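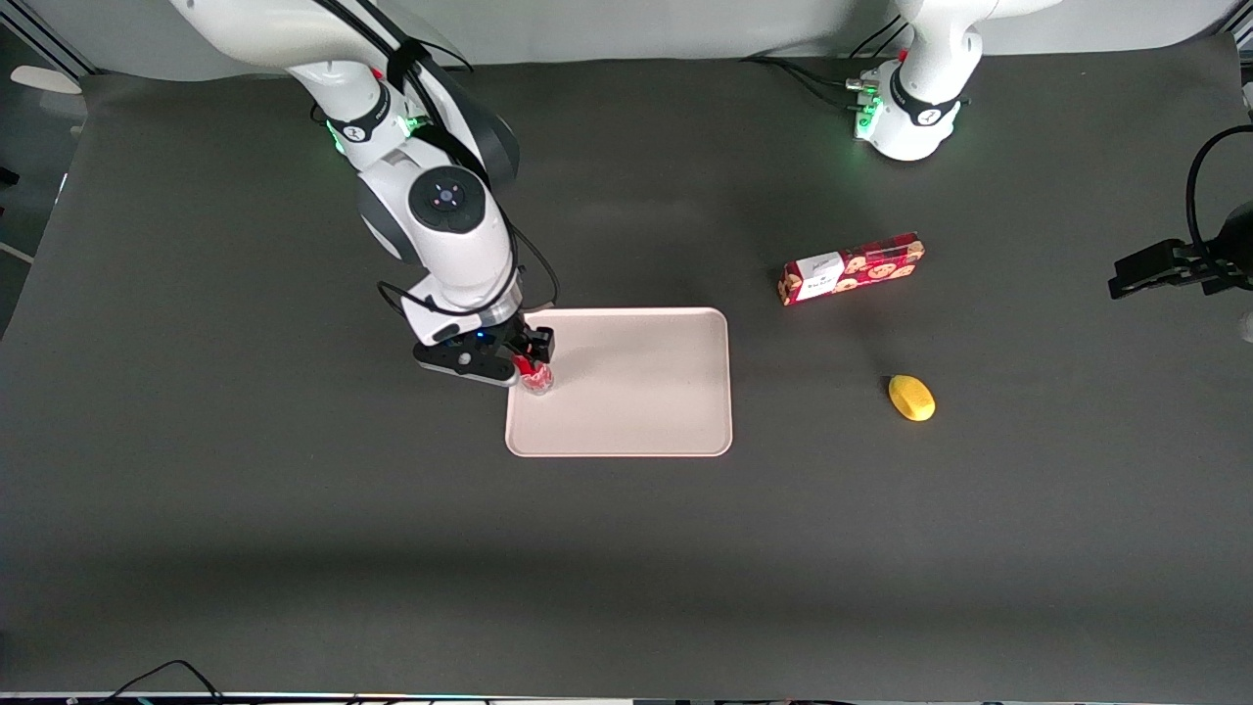
Figure 1. Tray and packaged item on the work surface, cup held just above the upper left of the tray.

Snack Tray Layout for a Small Serving Counter
Project report, second submission, 10 Oct 2019
Group members: Hajnalka Boros, Ottó Oláh, Mulugeta Admasu

1. Purpose

The project set out to find a fixed layout for a one-person snack tray at the Olness reading room counter. Each tray carries a cup, a packaged cookie portion, and one piece of fruit. At present every server loads the tray in their own way, and trays set down on the pickup shelf do not match. The counter supervisor, Océane MacDonald, asked for one layout that could be taught in a single shift.

2. Materials

The tray used in the layout work is a pale pinkish-beige plastic serving tray with rounded corners and a slightly raised lip. Its surface is smooth and matte. The cup is small, clear plastic. The cookie box is rectangular and was laid flat. A dark gray tabletop was chosen so that the edge of the tray could be found easily when reading positions.

3. Layouts compared

Layout A: cup at the upper left, box along the right side, fruit at the lower right.
Layout B: cup at the center, box below it, fruit at the upper right.
Layout C: box first along the left side, cup and fruit to the right.

The cup is placed first in A and B. In C it goes on last, over the fruit, and the server has to reach across the tray.

4. Procedure

Trays were loaded in blocks of 42, with the layout changed after each block. The full count was 168 trays, the fourth block being a repeat of Layout A. Each loaded tray was carried 200 cm to the shelf and set down. A tray was marked as failed if any item touched the lip or the cup had moved from its starting position.

5. Results

Layout A had the fewest failures in both of its blocks. Layout B failed mostly through the box sliding against the cup – the two sit too close together. Layout C was the slowest to load and gave the most cup movement.

6. Limits

Only one tray type was tested. The darker Komex tray now on order has a higher lip and may give different results. Cup fill level was not controlled in the first block.

7. Next step

Repeat Layout A with the Komex tray and a fixed fill level.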